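Hedgate Writers' Registry: Profile and Biography FAQ

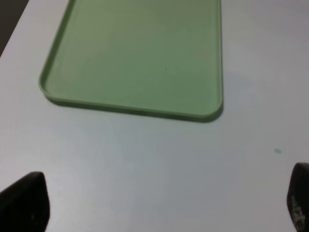 What is an author profile?
A profile is the short page attached to your registry entry. It holds a biography, a contact form and a list of published work. Pages that describe crafts or household interests may carry one photograph of an everyday object. 

How long can the biography be?
The limit is 300 words. Text past the limit is not saved.

Should I write in first or third person?
Either is accepted. Use the same person throughout the entry.

Do I have to list my age, family or past jobs?
No. Only a display name and a region are required. Optional fields left blank do not appear on the public page.

How often can I edit my entry?
You can submit 2 edits per month. Corrections to spelling are not counted.

Can I import a biography from another site?
Imports from Huso and Dinu are supported. Line breaks are kept, but links are removed. Entries from Taditz must be pasted in by hand.

What does error 37 mean?
The display name is already in use. Add a middle initial or choose another name.

How do I remove my profile?
Select Close Entry under Settings. Entries closed before May can no longer be restored.

Last updated: Oct 5, 2021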